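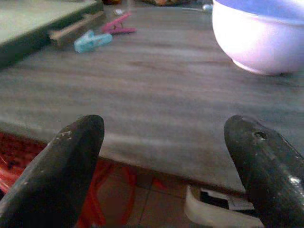
Posted by Chanida Somboon, Stondow Housekeeping Study, 10/09/2022

Wanted: people who leave things on tables

We are looking for 72 adults to come to our rooms in Casside and clear a table. Then, after a cup of tea, to clear it again. If you have ever put a bowl down next to a couple of clothespins and gone off to do something else for a week, you are overqualified and we would love to hear from you.

What you'll do

You get a gray table, a white bowl, some plastic clothespins and whatever else Prasert Prasertsri has pulled out of the cupboard that morning. You put it all where you think it belongs. We take notes on the order you do it in and where things end up. The bowl may go on the shelf, in the sink or on your head, though please check the last one with Prasert first.

Each visit takes 13 minutes of tidying and a good deal longer of paperwork. Two visits per person, at least a day apart.

Who can apply

Anyone 18 or over who can stand at a table or sit at one (we have chairs). Messy people are especially welcome, as the last round drew mostly folks who label their spice jars. You can't take part if you were in the February round or if you are married to Prasert.

What you get

A $325 payment after your second visit, plus bus fare. The clothespins stay with us. We started with more of them.

How to apply

Write to Sunee Chaimongkol at the Stondow desk, second floor, Srisuk Building, Casside. Give your name, a daytime phone number and one sentence on what is on your kitchen table right now. Please don't clean it first. Evening slots fill up early, so list two times that suit you.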